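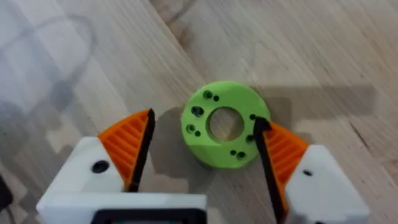 Printed parts and how to stop losing them

I don't believe in most workshop storage advice. Buy the wall of clear drawers, label every one, and in a month you have a wall of clear drawers with the wrong things in them. Vandana Semwal talked me into the 70-drawer Amero cabinet when we were both at Plunham, and I filled perhaps a third of it before going back to heaps.

So these are the few habits that have survived. Make of them what you like.

Deal with the floor first. A flat ring will lie on floorboards quite happily until someone stands on it. Bright filament helps you find it, I'll grant that, and I now do anything small in lime green or orange. People will tell you a magnetic sweeper is the answer. It does nothing for plastic.

Check the holes before you put a part away. Thick rings with a circle of small holes are the worst offenders, as stringy bits get left inside and you only find out when the screw jams halfway. Look through each one against the light and clear it with a hand-held drill bit. I wouldn't use a power tool for this. It takes 2 seconds to melt the edge of a hole and the part is scrap.

Sort by job and leave colour out of it. A tray of orange bits looks lovely and tells you nothing. If a white block and an orange wedge belong together, keep them together, fitted if they'll fit. A loose wedge on its own at the far side of the bench is a part you'll be printing again. 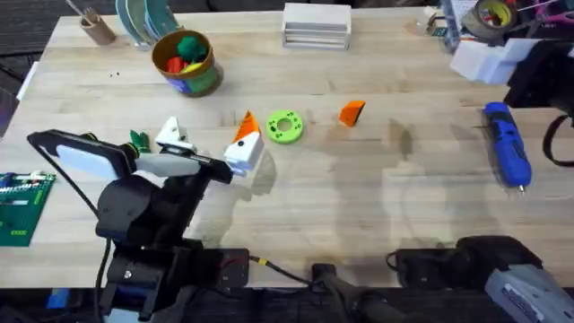 Then there's the bench itself. Butcher block is pleasant to work on and it marks if you look at it. I've tried the Dwivedi oil that's supposed to shrug off water and I can't say it did much for faint marks. Wiping up straight away costs nothing. If you must treat the top, try a corner first and leave it overnight.

Stacked trays are fine for paper and flat parts, so long as you can see into the slots from where you sit. Mine became a filing system for things I didn't want to decide about. A pen cup earns its space. So does any old tub with a printed label, provided you accept that the label will never again match what's inside.

Discs and rings store better on edge than in a pile, propped between two things that won't roll. İlker Türkmen swears by a Juso plate rack for this. I was doubtful, tried it, and have to admit I still use it, though it slides about on bare wood and wants a bit of rubber under each foot.

Last one: park hand tools with the nozzle or bit pointing away from you, well clear of the plastic. And don't buy any more drawers until the ones you own are full.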